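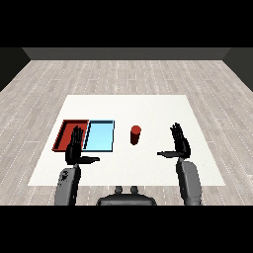

**Which edition of a nineteenth-century overland journal should a reading group use, and how should page references be handled?**

Posted by Niver Reading Room

Our library sponsors an adult reading group that meets on alternate weeks during the fall and winter. For the coming season the members have chosen narratives of overland travel in the American West, written by people who made the journey themselves between the 1830s and the 1860s. The first title on the list exists in many forms. It was serialized in a magazine, then issued as a book, then revised by its author more than once, and it has been reprinted continually since it passed out of copyright.

The members do not own the same edition. Several have inherited copies with no date on the title page. Others read on a telephone or tablet, using free text files in which the original page numbers have been removed. A few have asked the library to buy a modern annotated edition, but our budget permits the purchase of only 4 copies for the circulating collection.

We would be grateful for guidance on the following matters. Is there a generally accepted practice for choosing among the magazine text, the first book edition, and the author's last revision? When members read from different editions, how should passages be cited in the discussion notes, which are kept on file and consulted by later groups? And should the group be advised to read the introduction before the narrative or after it?

We should add that the members are general readers. Most have read a good deal of history but have had no training in textual questions, and we do not wish to burden them with more apparatus than is needed. The discussion notes are prepared by one member at each meeting and run to two or three pages.

---

**Prullance**

The three forms of text you describe serve different purposes, and the choice should follow from what the group intends to discuss.

The magazine text is usually closest in time to the journey. Authors of this period often wrote up their experiences from field notebooks within a year or two of coming home, and magazine editors of the day tended to print what they were given with light correction. Opinions that an author later came to regret are often stated there in plain terms. The drawback is that serial installments were sometimes written to fill a set space. Chapters may break off at awkward places, and events may be told out of order.

The first book edition normally collects the installments, corrects misprints, and adds chapter headings and sometimes epigraphs. In many cases it also removes material. A publisher might ask for the softening of coarse language, of remarks about religion, or of frank descriptions of camp life. If the group wishes to read the work as its first wide public read it, this is the proper text.

The author's last revision is the form most often reprinted in inexpensive series, because for many years it was assumed that an author's final wishes should govern. It will generally be the smoothest to read. It may also have been prepared twenty or thirty years after the journey, by an older person with different views and a reputation to protect. Passages concerning the Indian nations encountered along the route deserve special attention in this respect. A revised text may be harsher than the original or gentler, and a reader who has only one version cannot know which.

For a general group, I would recommend the first book edition as the common text, in whatever reprint the library can obtain. A modern annotated edition should be bought if its notes identify the principal changes between versions. Before purchase, look at the section usually headed "Note on the Text" or "Textual Note." If the volume contains no such section, the editor may have reprinted the nearest available copy without inquiry, and the annotation is unlikely to be of great help to you.

With regard to citation, page numbers should be abandoned altogether. Cite by chapter and by the opening words of the paragraph. For example, an entry in the notes might read: chapter 3, paragraph beginning "We crossed the stream before sunrise." A reader with a paper copy can find such a passage in under a minute, and a reader with an electronic copy can search for the words directly. Chapter numbers are not always stable, as some revised editions combine two short chapters into one. Where this has occurred, cite the chapter by its title as well.

Undated inherited copies can often be placed within a decade or so. Compare the publisher's address on the title page with city directories, and look at any list of other titles advertised at the back. An advertisement for a book first issued in a known year shows that the copy cannot be earlier than that year. A reference librarian at a larger institution will normally answer an inquiry of this kind without charge.

As to the introduction, my own view is that it should be read afterward. Introductions to travel narratives nearly always disclose the outcome of the journey, including illness, desertions from the party, and deaths. They also tend to tell the reader in advance what is to be admired and what is to be condemned. A map, by contrast, should be studied beforehand. If your edition lacks one, provide a single sheet showing the rivers, forts, and passes named in the text, using the author's spellings together with the present names.

---

**Park**

Get the cheapest one and make everybody use it. Our group spent most of a season on comparing editions and lost members over it. Used paperbacks are easy to find and the differences do not matter to ordinary readers.

Introduction first. Otherwise people do not know who anyone is.

---

**Gheorghița Chiriac**

I concur with the first reply on the matter of citation and wish to offer a different view on two other points. I prepared discussion materials on travel literature for a county library system for a number of years, and the difficulties described in the inquiry are familiar.

First, I would not dismiss the author's final revision so readily. In several of the overland narratives, the late revision includes a new preface in which the author looks back on the country as it was and as it had since become. The railroad had been completed, the bison herds had been destroyed, and the open camping grounds described in the narrative were under fence. These prefaces are often only a few pages long, and they give rise to some of the best discussion of the entire season. If the group adopts the first book edition, as has been suggested, I would recommend that the later preface be copied and distributed at the final meeting, provided that it is in the public domain.

Second, the library should consider pairing the principal work with a shorter account of the same route by a different sort of traveler. The best-known narratives were written by young men of means who traveled for health, sport, or curiosity and who could return home when they chose. They had hired guides and good horses. Families traveling by wagon had other concerns, and the diaries kept by women on the trail record matters that the gentleman traveler seldom noticed: the condition of the water, the price of flour at the forts, the washing, the graves passed in a day. Guides and interpreters left fewer written accounts, but dictated recollections do survive and have been printed by state historical societies. A selection of thirty pages from a diary of this kind can be read in a single evening, and it alters the reading of the longer book considerably.

With respect to the 4 copies, I would suggest that 3 be placed in circulation and that the remaining copy be kept at the desk for use in the building. Members who own other editions may then consult the notes without waiting for a return. It is advisable to mark the desk copy clearly, as our own left the building in March one year and was not seen again until the season had ended.

On the discussion notes, I recommend the following form. It has the merit of being brief.

- Title, author, and the edition used by the person preparing the notes
- Chapters discussed, by number and title
- Passages cited, by opening words
- Places named, with the modern name in parentheses where known
- Matters left unsettled, to be taken up at the next meeting

The final item should not be omitted. In my experience later groups make more use of it than of any other part. One set of notes in our files, filed under item 814, consisted chiefly of a disagreement over whether a certain creek crossing had been described twice or whether there had been two crossings. It was settled by a subsequent group with the aid of a surveyor's map.

A word is also required about electronic texts. Free files differ greatly in quality. Some have been proofread with care against a named printed edition, and this will be stated at the head of the file. Others have been produced by machine scanning and not corrected. In these, proper names and river names suffer most, and footnotes may be run into the body of the text without any sign. The library may wish to select one reliable file and direct all members to it. A simple test is to compare the opening paragraph of each chapter, and one or two passages containing figures or place names, with a printed copy. More than 2 errors in so small a sample would be reason to look elsewhere.

I do not have a firm opinion concerning the introduction. Readers who dislike having the ending disclosed should be told that they may leave it until last. Those who have difficulty keeping the members of the traveling party distinct would be better served by a short list of persons, which the preparer of the first set of notes can draw up in half an hour.

---

**Niver Reading Room**

We thank all who replied. The group will use the first book edition, with citations by chapter and opening words. The library has ordered the annotated copies, and the suggestion of a paired diary will be placed before the members when the schedule is drawn up. One matter remains open. Two members read the work in translation, and the chapter divisions in their copies do not correspond to the English at all. Any advice on this point would be welcome.

---

**Inance**

For the translated copies, prepare a table with the English chapter titles in one column and the matching chapter and page of the translation in the other. Dates of travel given in the narrative are the easiest points to match, followed by the names of forts and rivers, which translators generally leave unchanged. Be aware that some older translations were abridged without notice. If an entire chapter cannot be found, it was probably left out, and the members concerned will need to borrow an English copy for that meeting.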